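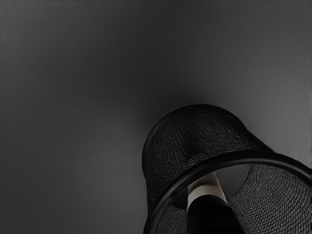
Page 11 of 30

Season ticket moved to a worse seat, do I have any say?

Khrystyna-Mariia Hladun

I've had the same seat at Skuvport football games for years, row 11, right on the aisle, which matters when you have my knees and my nacho habit. In May the club sent a renewal letter saying my section is now "premium" and I've been relocated to the corner of the north end zone, behind a pole. Same price. To keep my old seat I'd have to make a $2,000 donation on top of the ticket. Can they do that? We won two games last year, one of them against a school that I think forgot its helmets.

Ekene Olatunji

They can, mostly. A season ticket is usually a one-year license, and the small print on the back nearly always lets the team reseat you. What you want is the renewal policy from the year you last paid. If it says existing holders get first refusal "at the published price," write to the ticket office, quote that line, and ask for the reseating appeal form. Do it before the renewal deadline and keep paying for the bad seat in the meantime. If you let it lapse you go to the back of the line, behind 177 other people who for some reason also want to watch this team.

Also ask in writing whether the pole seat is sold as obstructed view. Ours at Dmytriv was, and the club had been charging full price for it. I got a partial refund and a very short email. 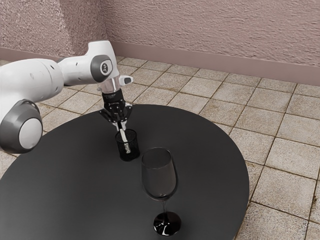

Pen holder and glass on the round table.

Cakance

just buy off resale in october, by then they're giving them away. sat on the 30 yard line last year for less than parking

Jiseson

What Ekene said about the deadline. I missed mine by a day and now I sit in front of the visiting band. They have a lot of tubas. The appeal form at our place was one page and went to the ticket office, not the booster club, so check the address before you mail it.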